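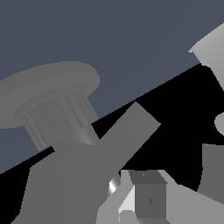
Simulator view with the flanged part on the left, the arm link across it and the gripper low in the view.

Small arm in simulation: link goes into the faucet when I plan the approach

Posted by Staltmont in Home Workshop Robots

Hello all. I am building a small arm at home, and before I let it touch anything real I try every motion in the simulator. The task is to turn the lever of a faucet. I drew the faucet model myself: a base plate, a ribbed collar, a stem and a curved spout. It has 13 separate meshes, and I suspect this was not a wise decision.

My problem is the following. When the planner brings the gripper near the lever, it reports a collision in almost every plan. I have set the safety distance to 5 mm. If I set it to zero, the plan is accepted, but then I don't trust it. I also can't decide if the problem is in the faucet or in my arm model.

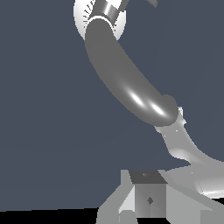
Dark arm link and gripper block, seen closer.

There are small white flecks and a jagged white edge near the joint, where the light gray piece begins. Is this a sign that my meshes go through each other, or is it only a matter of drawing? I would like to understand this before I cut any parts for the real arm. Thank you for your patience with my English.

Vevutlow
Jagged white pixels are very often only the renderer, for example when edge smoothing is off or when two faces lie in the same plane. The planner does not look at the rendered picture. It looks at the collision shapes, and these can be quite different from what you see on the screen. Turn on the collision view in your simulator and compare.

For a curved spout, be careful with the automatic convex hull. The hull fills the inside of the arch — and your lever is then buried inside a solid block, as far as the planner knows. Cut the spout into 6 short pieces and make one hull for each. Base plate and collar can be plain cylinders, you will not miss the grooves.

Wusix
just make the safety distance smaller, worked for me

Staltmont
I removed the arm and loaded the faucet alone, to check it first.
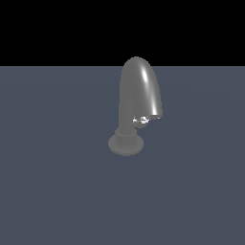 Charpentier finds that loading the faucet alone is a good start, but would not stop there. Put a small test sphere in the simulator and move it by hand under the arch, toward the lever. If the contact is reported while there is still free air between the two, the faucet shapes are too fat and the arm is innocent. After this, do the same with each arm link. Charpentier also advises against the answer of Wusix, as a smaller distance only hides a wrong shape and the real arm will find it later.

Staltmont
Thank you, the hull was the mistake. In the collision view the whole arch was filled, exactly as Vevutlow wrote. With the cut pieces and the distance again at 5 mm, the planner gives me a path to the lever. It needs more than 600 tries to find one, so this is my next thing to repair. The white flecks are still there — I will leave them for now.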